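Visit to Mollix, October 2024

Safta Tudose promised us a line of hand-held grippers that had done 3,000 picks without a fault. I wrote the number down and asked who had counted. Florin Neagu laughed and went to get coffee.

The fault came at pick 14. The trigger stuck on Ovidiu Sima's unit and the part fell on his shoe. He was told it was "a one-off." By lunch I had heard of 4 others, all since March, all with the same sticking trigger. 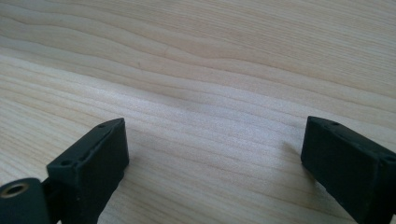 *Gripper open over a wooden surface, jaws apart.*

Grigore Toma blames the spring. The Udeck people, who supply it, blame the grease. I asked for the fault log and got a brochure. Two of us still have no safety shoes on order, and the next demo is at Nirnholm with heavier parts. I'd want to see the log first.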